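Features > Work & Machines > The Long Read

News Features Opinion Reviews Podcasts Subscribe

The Patience of the Hand

Companies say robots can learn chores by watching people do them. A morning spent doing the chores left me with questions about who is teaching what.

The first thing you learn about teaching a robot is that your thumb gets tired. The tool they give you is a pistol grip with two fingers on the end and a camera looking out over them. Squeeze and the fingers close. Let go and they open. Pick up a mug, put down the mug, say "done" out loud, go again.

I had done this for most of a June morning at Hestent, a company that wants to sell office-tidying robots to people who own office buildings. No robot was involved. The robot comes later, when the recordings have been fed to a model and the model has been loaded onto an arm, and the arm is asked to do what I did. In the trade, each of my goes is called a demonstration. Hestent wants 3000 of them before it will let its next arm near a customer. I managed a small number of good ones and a larger number that Ridwan Oei, who runs collection, deleted while I was still holding the grip.

"You looked away," he said of one. Of another: "You changed your mind."

I had changed my mind. I was going for a bottle and halfway there decided the mug was easier. People do this all day long and it costs them nothing. On a recording it is poison, because the model can't tell a change of heart from part of the job. So the teaching has to be done by someone behaving less like a person than usual. You move slowly. You don't scratch your nose. You approach the bottle the way a crane approaches a shipping container.

Oei is good company and doesn't oversell. He came to this from warehouse work, where he drove arms by remote control from a desk, and he still thinks remote driving gives cleaner data. With a remote setup the operator sees what the robot sees and feels nothing at all, and the arm can only do what the arm can do. With the handheld grip, your own wrist does things no motor on the market will copy. You twist, you reach around, you lean. The recording looks lovely and the machine can't follow it.

The reason Hestent uses the handheld anyway is money. An arm costs a great deal and stays in one room. A grip fits in a backpack and can go up in the elevator.

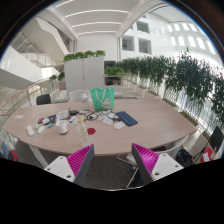
A shared conference table from the point of view of the handheld gripper, its magenta-padded fingers open.

Look at what is on that table and you see why the sales pitch makes me itch. The bottle and the mug are fine. Those have been in every robot video for years, and a rigid thing that stands up by itself is about as kind an object as you could ask for. But what does tidying mean for the rest of it? The cables might be somebody's mess or somebody's half-finished afternoon. The notebook might be abandoned or might be saving a seat. The tote bag with the cartoon on it is soft, has handles that flop, and belongs wherever its owner says it belongs. As for the slips of paper, I couldn't tell you which ones were trash, and I'm the one who was supposed to be the expert.

I put this to Oei. His answer was that the model doesn't decide what is trash. A person tells it, and the model does the picking up. That's a fair answer, and a much smaller product than the one in the brochure, which promises a room that "resets itself" between meetings.

The brochure also carries a success rate. I won't print it, as I couldn't get anyone to say what counted as a failure. In the lab test I was shown, an arm that had learned from the handheld recordings was asked to move a bottle to a tray. It did so 2 times while I watched, smoothly enough that I felt a bit of wonder in spite of myself. Then someone turned the tray sideways and the arm set the bottle down next to it, carefully, on bare table. Everybody was very polite to the arm.

There is an honest argument for all this, and I want to give it room. Writing rules for a robot by hand has been tried for decades and it produces machines that can do one thing in one place. Showing is quicker. A person who has never written a line of code can show. If you collect enough showing, from enough rooms, under enough kinds of light, the model may start to cope with a room it hasn't met. Two of Hestent's rivals, Nindia and Mutham, are betting the same way. Nindia drives its arms from headsets and Mutham pays people to wear gloves at home. All of them will tell you the curve is going up.

What I'd like to see is the curve. A model that has learned from 600 demonstrations and one that has learned from 625 ought to look nearly alike, and perhaps they do, but when I asked which recordings mattered most I got a shrug. Oei suspects a few very good ones do most of the work. If he's right, the 3000 is a comfort number, the sort of figure that goes on a slide for investors. If he's wrong, it may be far too low.

Then there is the labor. The people who do this full time are paid by the hour and judged by the recording. The software they use is called Pant, and it scores each go as soon as you release the trigger. A low score makes a low sound. After an hour I was flinching before it came. One of the regulars told me she hears it on the bus. She also told me she has become very good at picking up mugs, and that her sister has asked her to stop doing it so slowly at dinner.

None of the brochures mention her. They say the robot "learned from humans," as if it had hung around and picked things up. Somebody squeezed that trigger all week, and when the arm finally works, the credit will go to the model.

Before I left I asked Oei whether he'd want one of the finished robots in his own office. He thought it over for longer than his employer might have liked.

"For cups," he said. "I'd let it do cups."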